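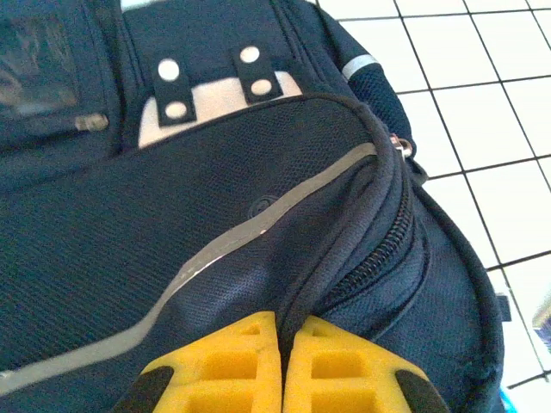

Wrist view of a two-finger gripper at the zipper cord of a navy backpack.

The Rostanau Guidelines for Soft Goods Handling, usually called the Rostanau Guidelines, are a voluntary code of practice for robots that handle bags, clothing, bedding and other items that bend or fold. They cover the opening and closing of fasteners, the limits placed on pulling force, the preparation of test items and the keeping of records. The current edition is dated 9 August 2024.

The guidelines have no legal force. Laboratories and small manufacturers adopt them by written declaration, and a declaration may apply to the full text or to single chapters.

Background

Early work on robot grasping dealt mostly with rigid objects such as boxes, bottles and machine parts. Practices written for those objects were of limited use with fabric. A bag changes shape when it is touched, its pockets may be full or empty, and a small part such as a zipper pull can move a long way before the fabric behind it moves at all.

The first draft was prepared at the Rostanau workshop under the editor Aitana Collado, with contributions from the Likari testing laboratory and the equipment maker Zamfir. It was circulated in November and revised after comments from readers in Ekville, who objected that the chapter on force assumed a single type of gripper. The chapter was rewritten to set limits at the item and leave the choice of gripper open.

Scope

The guidelines apply to robot arms that work with one or two grippers at low speed. They do not apply to industrial sewing, to baggage conveyors or to machines that sort textiles by air or suction. Work near people is covered only in part, and users are directed to the safety rules in force at their own site, which take priority wherever the two differ.

Handling of fasteners

Chapter 3 is the longest in the document and the one most often adopted by itself. It treats zippers, snaps, buckles, buttons and drawstrings under separate headings.

For zippers, the robot is to take hold of the pull or cord before any force is applied to the slider. The direction of travel is to follow the line of the teeth, including on curved pockets, where a straight pull tends to press the slider against one side of the track. The fabric next to the slider should be held or supported if the bag is able to shift. Where the pull is a loop of cord, the fingers may close on any part of it, but a finger may not be passed through the loop unless the operator can release it by hand.

Pulling force on a zipper is limited to 40 newtons. If the slider does not move at that level, the robot must stop, open its fingers and back away before a second attempt. A third attempt requires a person to inspect the fastener.

Snaps are to be opened by lifting close to the snap itself. Buckles may be handled only if the release can be reached without pressing the item against a hard surface.

Cameras and viewing

A camera mounted at the wrist is recommended for all fastener work. The fingertips should remain in view during the approach, and the fastener should be visible between or just ahead of them at the moment of contact. The guidelines advise against strong overhead light on pale floors and tabletops. Bright surfaces behind a dark item can hide its edges and make black or navy parts hard to tell apart.

Reflective strips, clear plastic pockets and metal fittings are listed as features that may mislead a vision system. The text does not exclude items that carry them, but it asks that they be noted in the record.

Test items

A test item should be an ordinary product in usable condition. Each fastener is to be worked by hand before the first trial, and the item is withdrawn when a zipper has completed 3000 cycles or when damage is found, whichever comes first. Repairs are permitted between series but not within one. A series consists of 100 trials, and the position of the item is changed between trials.

Records

Every trial is entered in a log with the item, the fastener, the starting position, the result and the name of the operator. Failed trials must be kept. A trial stopped by the operator is recorded as stopped and may not be counted as either a success or a failure.

Reception

The Likari laboratory adopted the full text and has published a reference set of 1819 trials recorded under Chapter 3. Zamfir has adopted the chapters on fasteners and records only. Critics have described the withdrawal limit as costly for small groups - a point that the editors have agreed to review - and have asked for clearer guidance on wet fabric, a subject the current edition leaves to the user.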